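April, late, tea gone cold again

So I finally gave in and cleared everything off the big table, because I could not face one more evening of typing with crumbs under my wrists. Notebooks on the floor, mugs in the sink, just the keyboard left in the middle. I do love that thing! Heather Costigan says it looks like an after-dinner mint, and I've decided to take that as a compliment.

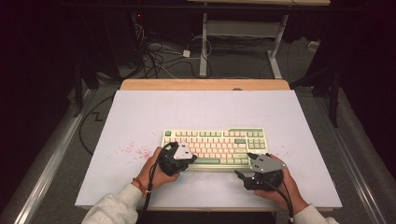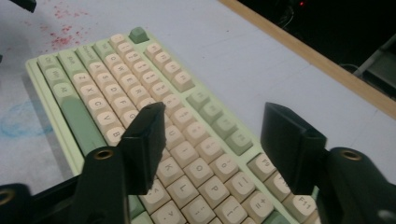
The cream and green keyboard, a wider look first and then closer in.

I'd half forgotten how pretty the colors are. The long green spacebar is my favorite, and then that one green key sitting off by itself in the top corner like it got there early and saved a seat. Shona Cosgrove wants me to swap the whole set for something darker (she has opinions about cream and coffee, and fine, she's seen me with coffee). I told her no. I spent a whole winter wanting these colors and I'm not done looking at them.

Anyway, the plan was to write 1000 words of the Tultness story tonight, and I got to 428. Then I went back and cut the bit with the ferry, which I never liked, so it's less than that now – I didn't check how much less. Embla Nyberg wrote back about chapter two and she thinks the sister should show up sooner. She's right, which is annoying. I moved the sister up to the kitchen part and now the kitchen part makes no sense.

Also looked for the little brush I use between the keys. Not in the drawer, not in the pencil cup, not in the box with the spare batteries. Maybe I lent it to Fletcher? Must ask him when he calls about the bookshelf.

Going to bed. Notebooks are still on the floor and they can stay there until morning.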